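Sidewalk robots at the Moltetport open day: my talk notes
9/14/25
by Killian Lecomte

Okay, start slow, let people sit down. Say hi, thank Ivwood for the coffee. Ask who here has ever gotten stuck behind a delivery robot (hands up!) and then go right into the street corner.

Leave these up while I talk, no rush. 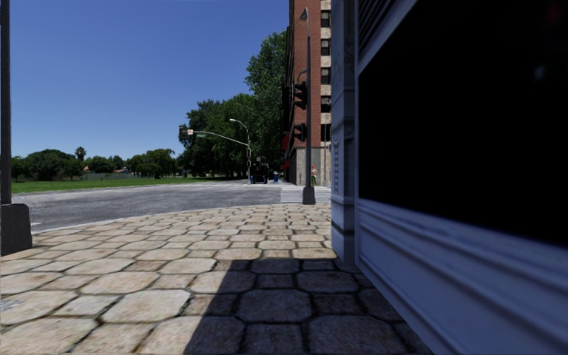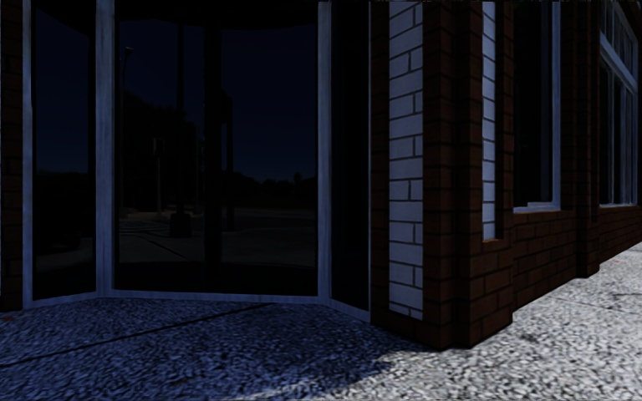
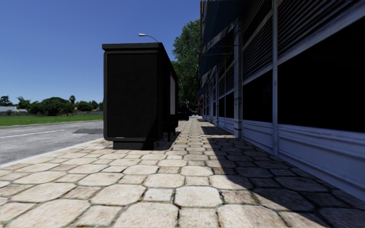
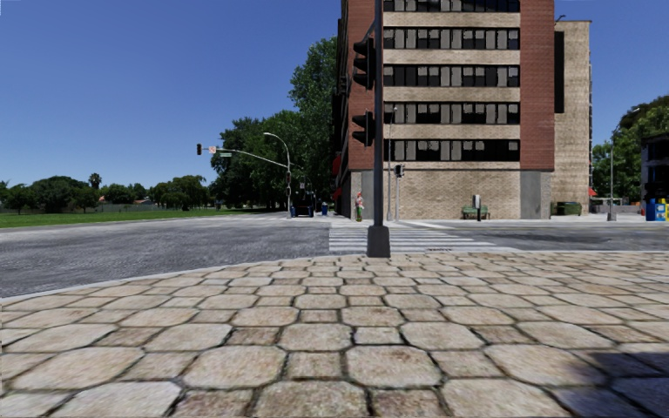
Stills from the simulated neighborhood, sidewalk level.

So this is the practice town the Grultari team drives in before anything rolls on a real sidewalk. I went to their open day in April with a bad cold and a notebook, and I stayed nearly 3 hours, which my parking meter did not enjoy.

Point at the dark glass in the second one. I love this one! You get a street lamp and trees in there, all reflection, and if you're a robot that's a street you could try to drive down. Bilyk is their route planner, and I asked the woman at the desk how it deals with windows like that. She said "patiently" and then gave me a much longer answer I only half wrote down. (Look up the depth part before the talk.)

Then the third, with the shelter. Talk about shadows here. Look at that edge on the paving, all steps and curves, bright stones on one side and dark on the other. We don't even notice, we just walk over it. An early Bilyk build stopped dead at edges like that, 22 runs in a row, and they told us so in front of everybody, good for them.

Last one, the crosswalk. Slow down, this is the part people ask about. Visitors got to pick a start and a goal and watch the planner work it out on the big screen. I picked the far corner, of course. Two tries. Let the room guess why the first one failed, then tell the curb story.

Skip the budget stuff if we're running late. Questions, then cookies.

Recent talks
Moltetport open day: what to bring
Curbs, ramps and small wheels
My first week with Bilyk
Ivwood evening talks, spring list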